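How Does a Robot Hold a Phone Without Dropping It?
Robots & Code for Kids, Part 3

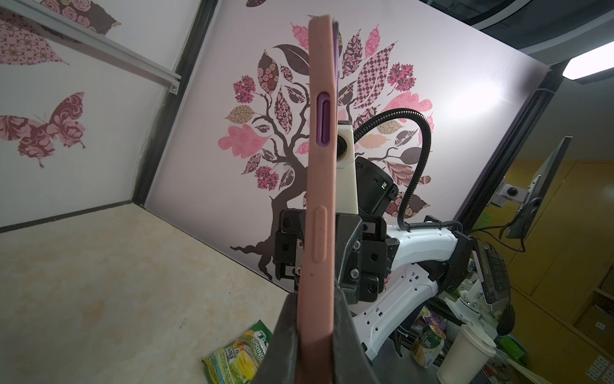
Two fingers and a lot of code
A robot gripper can be very simple. The one holding the pink phone has two dark gray fingers, one on each side. You have five fingers on each hand, and you have skin that can feel. So how does a robot manage with two?

Most of the answer is software. Software is the set of instructions that runs on a computer. The motors do the moving, but the software decides when they move, how far, and how hard they push.

At Jolent, a company that writes programs for robot arms, Sơn Quách works on the part that handles gripping. He calls his program Milla. Milla has four jobs, and it goes back and forth between them many times a second.

Job 1: Seeing
A camera sends the computer a picture. To the computer, a picture is only a long list of numbers. Each tiny dot, called a pixel, gets three numbers: one for red, one for green, and one for blue.

Say a dot has the numbers 206, 110, and 120. That is a shade of pink. If a lot of dots next to each other have numbers close to those, the computer can guess that they all belong to the same thing.

Color is not enough, though. There are pink leaves and a pink butterfly on the walls behind the phone. A program that looked only for pink could mix them up. So the program also looks for edges and shapes. A phone has long, straight sides. A leaf does not.

The word for this job is perception.

Job 2: Planning
Once the program knows where the phone is, it has to choose a path for the arm. You do this too when you reach across the dinner table and go around the water pitcher.

The planner keeps a map of everything the arm could bump into: the table, the walls, and any other arm working nearby. Two arms that share a space need extra care. Each arm's path has to leave room for the other one.

Milla tries out up to 200 paths inside the computer before the arm moves at all. It throws away every path that hits something. From the ones left over, it picks a short, smooth one.

Job 3: Control
A plan is like directions to a friend's house. Somebody still has to steer the bike. That part is called control.

Every motor in the arm has a sensor that reports how far it has turned. The control program compares that number with the plan. If the motor is a little behind, it gets a little more power. If it is ahead, it gets less. Milla checks 700 times each second. This kind of checking and fixing is called a feedback loop.

Job 4: Squeezing
If the fingers squeeze too lightly, the phone slides out. If they squeeze too hard, something could crack.

Milla closes the fingers slowly and watches how hard the finger motor is working. When the fingers touch something, the motor has to work harder. The program notices the change, adds a small amount of force, and stops.

Where the fingers go matters too. A phone has buttons on its side, and a finger in the wrong place could press one. A program can be given a list of spots to stay away from.

Practice on a screen first
Sơn Quách tests new code on a pretend robot inside a program called Skoryk. This is called a simulator. If the pretend robot drops the pretend phone, he changes the code and tries again. The real arm gets the new code after that, usually on a Friday afternoon.

Try it yourself
You need a partner, a paper cup, and a table.

1. Put the cup on the table. Close your eyes.
2. Ask your partner to guide your hand using only these words: left, right, forward, back, up, down, close, open, stop.
3. Pick up the cup without crushing it.
4. Trade places.

Which words did you wish you had? Write them down. You have started a list of commands, and programmers make lists like that too.

Words to know
Pixel: one tiny dot in a picture.
Perception: working out what is in a picture and where it is.
Feedback loop: checking, fixing, and checking again.
Simulator: a program that copies how real things behave.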